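Handout 5: Comparing end effectors on lidded cookware

Each group tests two end effectors on the same arm, the Irkora parallel gripper and the Skenutach multi-finger hand. Run 200 lid grasps with each. Keep the arm speed and the approach height fixed throughout — only the tool changes. Log every trial as held, slipped or missed, and note the controller's reported grip force at contact.

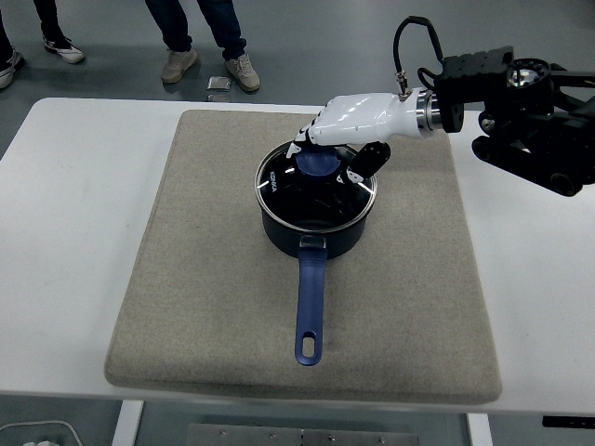 Mangubat, 10 April 2023

Finger and thumb placement on the round knob, multi-finger hand. The thumb comes down on the near side, close to the rim of the glass. Record thumb contact with the lid in its own column. Glass reflections may upset the depth reading, so check the knob position by hand before trial 1 and again at trial 156.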